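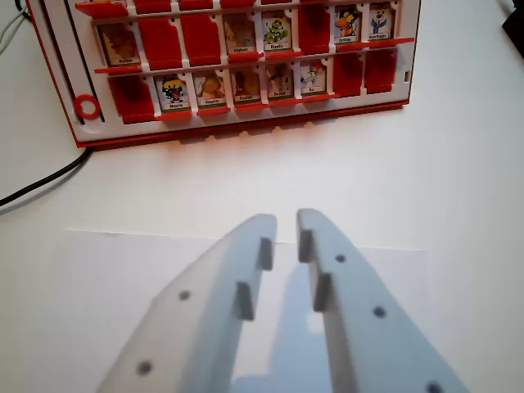
Kernier animal guessing game, French edition. Some animals still up, some tiles already down.

I teach French in the evening to adults in Boser, and at home I have two children who are learning the language more slowly than I would like. Last September I started to look for a guessing game with animals, the kind where one player thinks of a card, the other one asks questions, and the tiles go down until the answer is clear. I knew this game well from my own childhood, but in another language. I wanted one where the words are printed in French under the pictures.

My first idea was the Tveit version, because a colleague has it and it is a beautiful thing. It has no words on it at all, only drawings, and it costs a lot more. In the end I ordered the Kernier from the Ornaretti web store for 39 dollars. The delivery was correct and the box arrived without damage. I have now used the game for one winter, at home and in the classroom, and I think this is enough time to give an opinion.

The board is red and white plastic. The face is white, the rim is red, and the cards stand in rows with red ledges between them. When you put a tile down you see only its red back, so the difference between "still possible" and "finished" is very clear, even for a person who sits at the other end of the table. This sounds like a small point, but I have played with a travel version where both sides had nearly the same color, and after ten minutes everybody was confused.

The putting together was not so pleasant. You must put every card in its place with your own fingers, and the instructions have one drawing for the whole operation. I needed most of an evening. My advice is to do it alone, when the children are sleeping, and to begin with the lowest row. If you begin from the top, your hand touches the tiles underneath all the time and they fall.

The hinges are good, I would say a little stiff in the first weeks. My daughter had to use two hands. Now they move more easily but they don't fall by themselves, unless somebody hits the table, and in my house somebody hits the table.

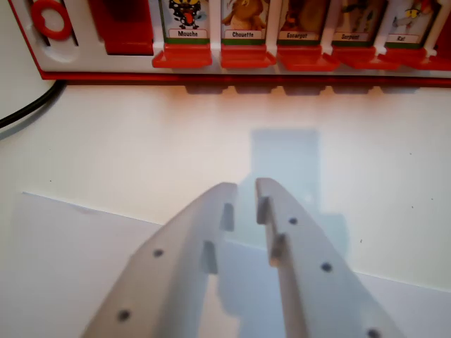
Reading time: 4 minutes

About the pictures on the cards I have mixed feelings. They are cartoon animals, very colorful, and children like them immediately. The fly (Mouche) puts out a red tongue and wears a yellow top, and she became the favorite of everybody. The snail, the owl and the rat are also easy to recognize. The snake card is quite dark, mostly dark and green, and in the evening under a weak lamp my students sometimes ask me what it is. There they must read the label, so perhaps I should not complain.

The labels are white with black letters and they are clean to read when you sit directly in front of the board. From farther away they are too small. For two players it is no problem. For a class it is, and I finally wrote the animal names on the blackboard also. I wish that Kernier had made the name strip a little higher and the drawing a little shorter.

What I like most is how much speaking comes from it. "Does your animal fly?" is a question for beginners, but it needs a verb, a possessive and a correct intonation. With my better students I forbid the questions about color. Then they have to ask where the animal lives, what it eats, if people are afraid of it. We had a long discussion whether an owl is frightening. Also the names are a useful mixture. Serpent and rat are gifts for an English speaker, while chouette and mouche must be really learned, and the ch sound comes back in both.

One criticism for teachers: the articles are missing. The card says "Escargot" and does not say "un escargot". A student who plays twenty times will know the word and still not know the gender. I made a list of the articles myself and I keep it in the box, but a company that sells a language edition could print one.

Other things I noticed:

The plastic is shiny and shows every fingerprint. A damp cloth is sufficient.

The box is too tight. If you don't put all the tiles flat, the lid stays open.

The rules are in very small print and two of the sentences are translated badly. You can play without them.

Ornaretti had the same game for 48 dollars before the holidays, and later again for 39. At the lower price I recommend it for families with children from six years, and for teachers with small groups. At 48 I would wait. If you only want a nice object for the shelf and language is not important, look at the Tveit first.

My rating: four stars from five. The missing star is for the articles and for the box.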